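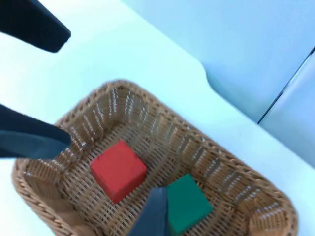 Korb auf Tisch, mit Rot und Grün. Stand Vormittag.

Januar, kurz nach halb zehn

Werkstatt, weißer Tisch. Heute Flechtwerk. Der Korb aus der Lieferung Girnham hat endlich eine Inventarnummer, nämlich 2287, und damit mehr Papiere als ich bei meiner Einstellung. Rostam wollte ihn als »Korb, braun« eintragen. Ich habe auf »Korb, rechteckig, honigfarben, flache Streifen, Rand geflochten« bestanden, und wir haben uns auf beides geeinigt, was jetzt im Verzeichnis so aussieht, als besäßen wir zwei.

Zur Erinnerung für alle, die nach der Weihnachtspause alles vergessen haben: Es geht um die Spielkiste für Warkutwood. Die wollen einen Korb, in den Kinder Bauklötze räumen, und zwar freiwillig. Letzteres steht nicht in unserer Verantwortung. Wir kümmern uns um Korb und Klötze.

Befund Korb

Boden gitterartig und eng geflochten, liegt sauber. Die Wände gehen schräg nach außen und sind gröber gearbeitet, mit deutlichen Rippen. Rand dick, rund, läuft um alle Ecken herum, ohne dass man sich daran etwas aufreißt. Bin mit dem Ärmel vom Wollpullover dreimal drübergefahren, beim dritten Mal ist ein Faden hängen geblieben. Ich schiebe das auf den Pullover, Sombat schiebt es auf den Korb. Wird mit Nylonstrumpf nachgeprüft, sobald jemand zugibt, einen zu besitzen.

Die Wände glänzen. Bei dem Licht, das wir hier haben, sieht jeder Streifen innen aus wie frisch lackiert. Im Lieferschein steht zur Oberfläche gar nichts, unter »Bemerkungen« dafür »schön«. Habe bei Girnham angerufen und gefragt, womit behandelt wurde. Antwort: mit Sorgfalt. Ich warte auf den schriftlichen Nachtrag.

Klötze

Zwei Probeklötze im Korb, einer rot, einer grün, beide Holz, beide Würfel. Kanten leicht gerundet beim roten, so wie wir es in der Bestellung hatten. Das Rot kippt oben ins Orange, an den Seiten ist es richtig dunkel. Rostam sagt, das sei das Licht. Kann sein. Ich habe den Klotz zum Fenster getragen und dort auch nicht klüger ausgesehen. Beim Grün gibt es keinen Streit: dunkles Smaragd, fast zu vornehm für etwas, das in erster Linie unter Sofas liegen wird.

Was mir am Korb gefällt: Die Farben stehen auf dem hellen Geflecht sehr klar. Rot findet man sofort. Grün auch, solange man es nicht in die Ecke schiebt, wo die Wand Schatten wirft. Pritville hatte damals Klötze in Naturton empfohlen, und ich habe noch die Mail, in der ich das für eine gute Idee halte. Naturton auf Naturton, im Korb. Man hätte sie ertasten müssen.

Nachtrag gegen elf

Rütteltest von Hand. Korb mit den beiden Klötzen 200 Mal hin und her, auf dem Tisch, nicht in der Luft (Lehre aus dem letzten Korb). Sombat hat gezählt und zwischendurch telefoniert, die Zahl ist also ein Ehrenwort. Ergebnis: keine Farbe auf dem Geflecht, soweit ich das mit der Lupe sehen kann. Ein winziges Stück Faser lag hinterher auf dem Tisch, heller als der Korb. Eingetütet und beschriftet. Das Tütchen hängt an der Pinnwand neben dem Tütchen vom November, dessen Beschriftung niemand mehr lesen kann.

Geräusch: Die Klötze klackern auf dem Gitterboden ziemlich. Angenehmer als in der Blechkiste, das wohl, aber ein Raum mit mehreren Kindern und mehreren Körben wird kein Lesesaal. Filzeinlage war im Gespräch, ich bin dagegen. In Filz sammelt sich alles, was ein Kind je gegessen hat. Durch das Geflecht fallen Krümel wenigstens irgendwohin, wenn auch vermutlich auf den Boden derer, die den Korb bezahlt haben.

Halt auf dem Tisch: Er wandert. Auf der weißen Platte rutscht der Korb beim Rütteln mit, dreht sich dabei ein Stück und steht am Ende grundsätzlich schräg. Ich habe ihn anfangs jedes Mal wieder parallel zur Kante gestellt, irgendwann hat der Korb gewonnen. Für Kinder auf Teppich vermutlich egal. Für den Tisch in Warkutwood, von dem es nur eine sehr künstlerische Zeichnung gibt, weiß ich es nicht. Gumminoppen unter das Geflecht kleben habe ich am alten Muster probiert, die hielten bis zum Mittagessen.

Nach dem Essen

Reinigung. Feuchtes Tuch, nur Wasser, eine Ecke innen. Dann gewartet. Nach einer Stunde war die Ecke trocken und sah aus wie die anderen drei. Mit Bürste kommt man gut in die Rippen der Wand, im Boden sind die Maschen so eng, dass die Borsten obenauf tanzen. Knete habe ich nicht probiert. Hlongwane schreibt in seinen Notizen zum Vorgängermodell nur ein Wort dazu, und das Wort ist »nein«.

Maße trage ich nach, sobald der Meterstab wieder da ist. Wer ihn hat, weiß es, und wir wissen es auch, Rostam.

Vorratsmenge: In den Korb sollen laut Auftrag »reichlich Klötze«. Rückfrage, was reichlich heißt, ergab »na ja, voll«. Habe Warkutwood gebeten, sich auf eine Zahl festzulegen, und zur Strafe eine Farbtabelle bekommen. Darin kommen 4 Farben vor, zwei davon heißen Blau. Die Blautöne liegen meiner Schätzung nach einen Wimpernschlag auseinander. Sombat hält sie für identisch und möchte das bitte im Protokoll haben. Steht hiermit drin.

Offen

Girnham: Oberfläche schriftlich, inklusive Angabe, ob jemand das Zeug ablecken darf. Wird passieren.
Eckfaden: Nylontest, siehe oben.
Rot: zweiten Klotz aus der gleichen Charge daneben legen, bei Tageslicht vergleichen. Vor drei Uhr, danach haben wir im Januar keins mehr.
Rutschen: Sombat hat eine Idee mit Kork. Ich habe sie nicht verstanden, sie klang aber billig.
Verzeichnis: den zweiten Korb, den es nicht gibt, wieder löschen. Rostam meint, das gehe nur mit Formular.

Korb bleibt über Nacht auf dem weißen Tisch, Klötze bleiben drin. Bitte keine Schrauben, Teebeutel oder Post hineinlegen. Beim letzten Muster lag nach zwei Tagen eine Mandarine darin, und die hat bis heute keine Inventarnummer.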